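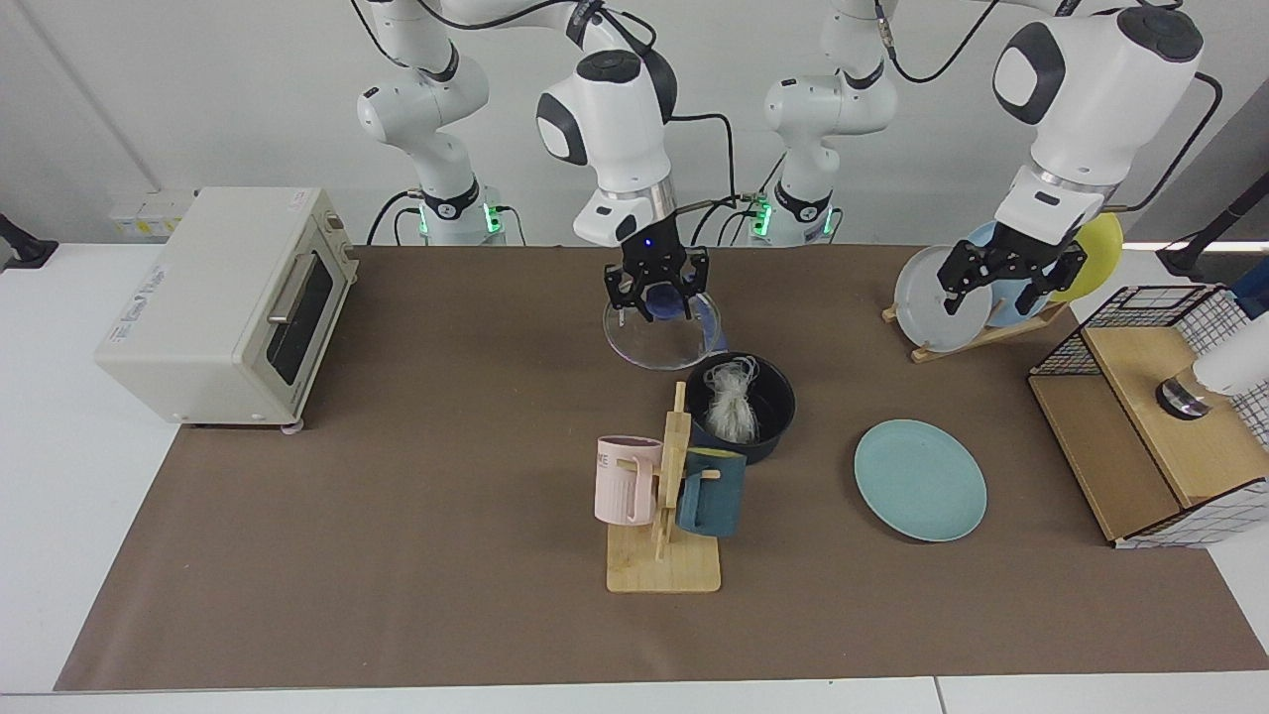 *Station 1, noodles still in the pot.*

**Ticket 52, Nendport canteen, prep line**
Opened: 29 January 2026
Raised by: Fulgencio Zabala
Status: open (again)

**Problem.** Riltarora's sheet says the two-arm station "frees staff from plating and racking". On our shift it has freed no one. One of us now stands by it all morning logging faults, and the breakfast prep that person used to do lands on the other two.

**Tried so far**
- Restarted the controller. Same fault.
- Re-taught the plate position with Bondico on the phone. Better for an hour.
- Swapped the noodle portion for a smaller one. Still trailing strands at the plate.

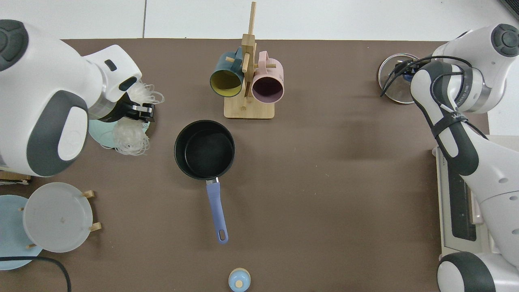
*Noodles in one gripper, glass lid in the other.*

Cycle time on my watch was about 100 seconds. I can plate a portion by hand well before that. The vendor log calls these runs "completed", and I'd like to know who decides that, as the log has no field for a person wiping up.

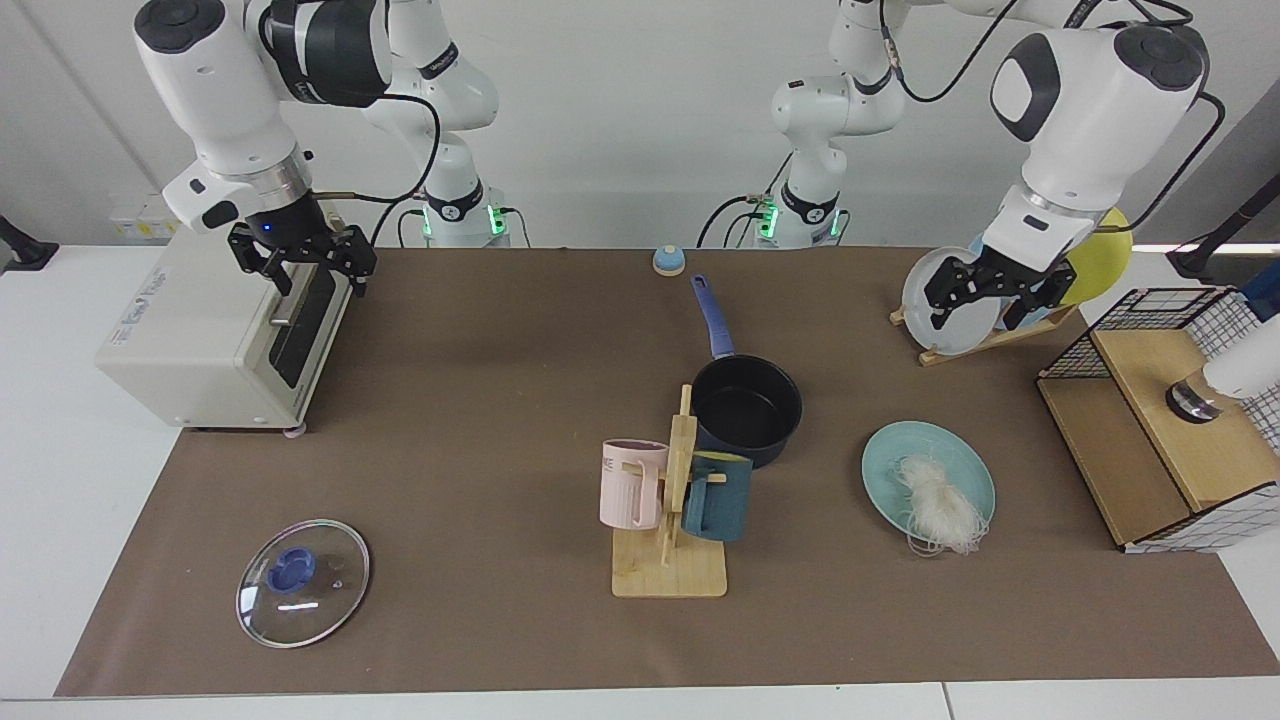
Niall Drummond replied that speed was never the point, the point was wrists, and two people on lates had asked him to keep it.

Fair enough on the wrists. But racking was the light part of the job. The stockpots are what hurt, and the station doesn't touch those.
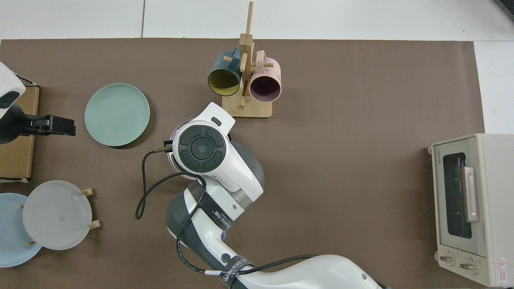
So before February's rota goes up I want fault-watching written down as a duty, with hours against it. Leaving this open until I get an answer.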